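Call for home testers: the Foklow two-arm laundry kit

Posted Wed 5 January by Ilari Halonen, Stisden

We have a kit that hangs up shirts, and we would love for people outside our own building to live with it for a while and tell us what they think. If you have a spare corner, a steady supply of T-shirts and some patience, please read on!

Foklow is a pair of small robot arms that bolt to one rail, with a gripper on each arm and a camera to go with it. You give it a basket of clothes, a garment rack and a handful of hangers, and it gets to work. It is meant for small shops, shared laundry rooms, costume departments and the kind of household where the clean pile never quite makes it to the closet. We've been building it in Merrick for a good while now and we're at the fun stage, where it does enough to be interesting and still surprises us most mornings.

What we're looking for

We have 11 places in this round. Each tester gets a kit on loan for 30 days. You don't need to know anything about robots or write any code. If you can follow the instructions for a bookcase, you can set this up, and one of us will be on a video call with you the first time you switch it on.

You should be 18 or older and have a sturdy table near an outlet. Please keep pets and small children out of the room while the arms are running. Bring whatever clothes you normally wash. We're very happy to see odd collars, stretched necks, kids' sizes, and that one shirt with the slippery lining (everybody has one).

What you'd be doing

Most days you'll run one session before or after your own laundry. You load the basket, press start, stay nearby with the stop button, and afterward fill in a short form: which garments went fine, which ones needed a hand, and anything that annoyed you. Shirts on hangers are the main task. Picking cloth out of the basket is the part we most want to hear about, and soft, crumpled things are where the grippers still have the most to learn.

Foklow with a basket, a rack and a few shirts:
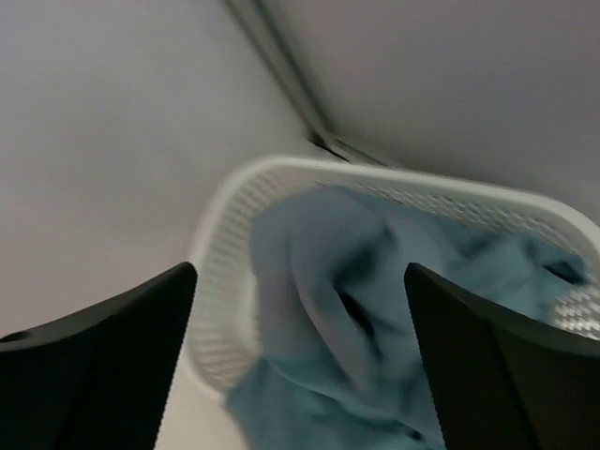
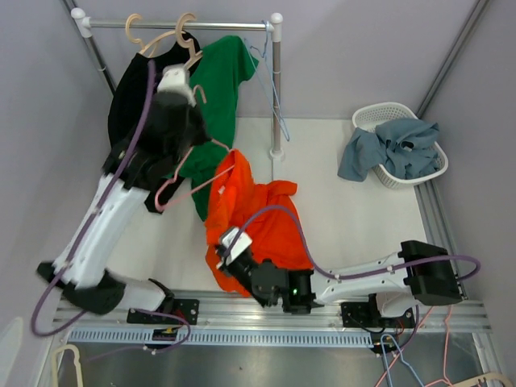
Gumance, who tested in the October round, wrote back that the hanging was more fun to watch than expected but that the setup guide lost them at the cable step, and could we please put the drawings next to the text they go with? We could, and we have. The same message asked for a slower speed setting for thin fabrics. It's in the kit you'll be getting, under the second menu, and we'd like to know if it is slow enough.

That sort of note is exactly what we're after. A long list of complaints is welcome. So is two lines saying the thing sat idle all week and why.

What you get

We pay a flat $1209 at the end of the loan, whether your kit ran beautifully or spent half its time in a sulk. Shipping both ways is on us, and so are replacement hangers. If a garment gets damaged during a session, send us a photo and we'll cover it. You can also stop early if it isn't working out for you; we'd just ask for a short call so we can learn from it.

The cameras record while a session is running and at no other time. You'll see a consent form that spells out what we keep and for how long, and you can ask us to delete any session you like.

How to apply

Write to Ilari at the Stisden front desk through the contact form and put "Foklow testers" in the subject line. Tell us:

Where you'd put the kit, and how big the table is
What kind of clothes you'd run through it
How many days a week you could manage a session
Anything you'd be curious to try with it

A paragraph is plenty. Please don't send a résumé! We read everything ourselves and reply to everyone, usually within the week. Places are filled as good matches come in, and we'd like a real mix, so a one-person apartment has as fair a shot as a busy thrift store.

If you're near Merrick and would like to see Foklow running before you decide, say so in your message and we'll find a time for you to come by. Feel free to bring a shirt.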